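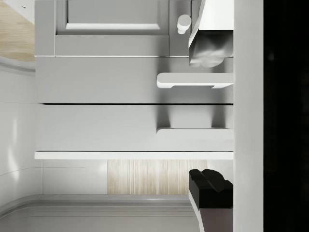

Source: Kestangate simulation archive, kitchen drawer task

Why does a drawer policy score lower from the wrist view alone?

Posted by Zoriana Shevchuk, Apr 8, 2025

Our laboratory trains a drawer-opening policy in simulated kitchens. Over 1572 evaluation episodes, removing the fixed room view and keeping only the wrist view lowered success by 38 percent. Is a drop of this size expected?

Marchuk

It may be. With two matching pulls on stacked drawers, a close view gives the policy little to tell one target from the other.

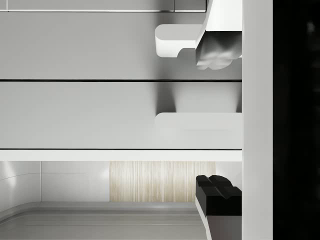

We recommend adding the target drawer's position to the policy input and repeating the evaluation with at least 5 random seeds. Please also state whether the 38 percent is relative or absolute. The two are often confused in reports of this kind.

Wosis

We observed a similar result in March. A history of 7 past observations recovered almost all of the loss. Cabinet colors were not varied in our tests.

Gistton

Check your handle collision meshes first.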